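How to Get Water Rings and Dull Spots Off a Marble Countertop 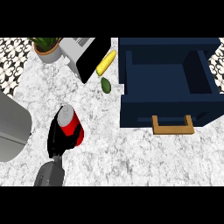

2 min read

I love my marble counters and I also complain about them all the time. Mine are the white kind with soft gray veins, and in the two years we've had them I've learned that marble remembers everything. Lemon juice, wine, a cold soda can left sitting out through a ball game - it all leaves a mark sooner or later.

First you need to know if you've got a stain or an etch. A stain is darker than the stone. An etch is a dull, pale spot where something acidic ate the polish, and you'll see it best if you crouch down and look across the counter toward a window. I do this around 8 in the morning when the sun comes in low (my husband Howard thinks I'm nuts).

For a stain, make a paste of baking soda and water, about as thick as peanut butter. Spread it a little past the edges of the spot, cover it with plastic wrap, tape it down and go to bed. Next day let it dry out uncovered, then scrape it up with a plastic spatula and wipe with a damp cloth. Coffee took me two rounds. An old oily spot by the stove took more than 8, so hang in there!

For an etch, you want marble polishing powder. Wet the spot, sprinkle a bit on, and rub in small circles with a damp cotton rag for a few minutes. Rinse it really well and buff it dry. My neighbor Tia Blackburn does hers with a felt pad on a drill, but I've only ever done it by hand and my arm survived.

Please don't use vinegar. I did, once, on a sticky patch near the sink, and I spent a whole weekend in October polishing it back out.

When you're done, drip some water on the counter and wait ten minutes. If it soaks in and goes dark, it's time to reseal. Wipe the sealer on, give it as long as the bottle says, and get every bit of the extra off before it dries or you'll have streaks - ask me how I know.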